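Moving the planner out of the control loop

The motion software group at Perkuvitz works on the upper floor of a former print shop in Clokunbridge. Its product, a planning and control package called Keskinen, started as an internal tool and is now licensed to a small number of labs. We spoke to the engineer who maintains the cloth-handling module, over two calls in November.

The module has been rewritten once. The first version ran perception and planning in the same process as the arm controller. "It worked on rigid parts," the engineer says. "You segment once, you plan once, you execute. With fabric the estimate is stale as soon as you touch it, so we were replanning all the time, and every replan stole time from the controller."

In the current version the controller runs alone at a fixed rate and accepts short trajectory segments through a queue. The planner fills the queue when it can. If it runs dry, the arm decelerates along its last segment and holds position. According to the engineer, the change took most of a winter, and the larger part of that went into agreeing on what a segment should contain.

"We ended up with joint positions, velocities, a gripper command and a timestamp. There was a long argument over whether to include force limits. They are in the configuration file now, per task."
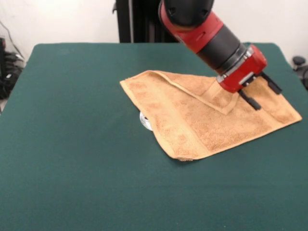
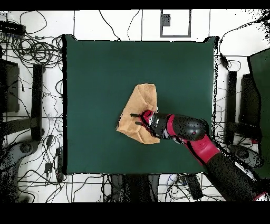 Perception is the part that still gets the most commits. The module does not build a full mesh of the cloth. It looks for an outline, then for corners, then for edges inside the outline that could be folds. The engineer brings up the towel to explain the last step. In the closer view a flap is turned back over the upper part, and its woven border lies on top of the looped pile. "A border like that is useful and also a nuisance. There is another band running across the lower left, near the straight edge. An edge detector gives you both. One has a fold next to it and the other is flat weave, and the planner needs to know which."

The classifier that separates the two was trained on 1340 labeled crops, all from terry cloth. Thin cotton is handled by a different set of weights, and the operator has to select it by hand. Automatic selection has been on the list for two releases.

Camera placement came up several times. Keskinen accepts any number of calibrated views and fuses them at the level of the outline. "From a high view you get a decent polygon and very little height. From the side you get the height of a pinch, but the wrist covers part of the cloth. We weight them by how much of the outline each one can see. It is a crude rule and it has been hard to beat."

Grasp planning is sampled. For each candidate corner the planner draws 50 approach poses, drops those that collide with the table model, and ranks the remainder by clearance and by joint travel. The ranking runs on the CPU. A GPU version exists in a branch, but the engineer does not expect to merge it, as transfer time cancels the gain at that sample count.

Asked about tooling, the engineer is more positive. Every run writes a log with planner inputs, queue depth and controller state on one clock, and the replay tool steps through it without hardware attached. A lab at Bovcombe used it to trace a recurring stall to a network switch that was holding packets for around 2000 microseconds. "They sent us the log and a note with the line number. I would like all bug reports to arrive in that form."

The next release will change the configuration format. Old files will load with a warning for one version, after which they have to be converted with the script in the tools directory.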